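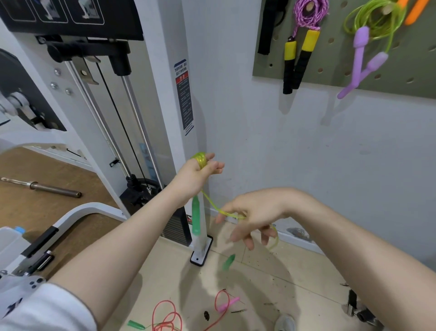

줄넘기 줄은 로봇 소프트웨어를 만드는 사람에게 꽤 무례한 물건이다. 컵은 어디를 잡아도 컵인데, 줄은 손이 닿는 순간 다른 모양이 된다. 손가락에 감기고, 남은 부분은 제멋대로 늘어지고, 하필이면 손에 가려진 쪽에서 꼬인다.

멜햄의 소프트웨어 회사 모트데일은 이 골칫거리에 2년을 썼다. 계획기 이름은 팔로미노. 명마의 이름을 붙였지만 초기 버전은 고삐부터 엉켰다고 한다. 인식 모듈이 줄 하나를 둘로 세면 계획기는 있지도 않은 두 번째 줄을 정중하게 피해 다녔다.

“처음엔 줄의 모양을 전부 복원하려 했어요. 욕심이었죠.” 인식 팀을 이끄는 렁신이의 말이다. 지금은 줄을 마디 40개짜리 사슬로 근사하고, 가려진 마디에는 위치 대신 확률을 준다. 모르는 것은 모른다고 적어 두는 셈인데, 회의에서는 좀처럼 통하지 않는 태도다.

정리 동작은 사람이 하는 방식을 참고했다. 한 손은 감아 쥔 부분을 붙들고, 다른 손은 늘어진 쪽을 느슨하게 이끈다. 문제는 ‘느슨하게’를 숫자로 바꾸는 일이었다. 제어기는 장력의 상한만 정하고 나머지는 줄에 맡긴다. 손잡이가 매달려 흔들리면 3초를 기다렸다가 다시 본다. 시연장에서는 이 대목에서 다들 고장 난 줄 안다.

1월에 나온 버전은 시험 동작 118건을 기록으로 남겼고, 재생 도구 라멜이 실패한 순간을 골라 보여 준다. 렁신이는 출근하면 그것부터 튼다. 요즘 가장 자주 나오는 장면은 바닥에서 서로 엉킨 줄 두 개다. 팔로미노는 여전히 그것을 아주 긴 줄 하나라고 믿는다.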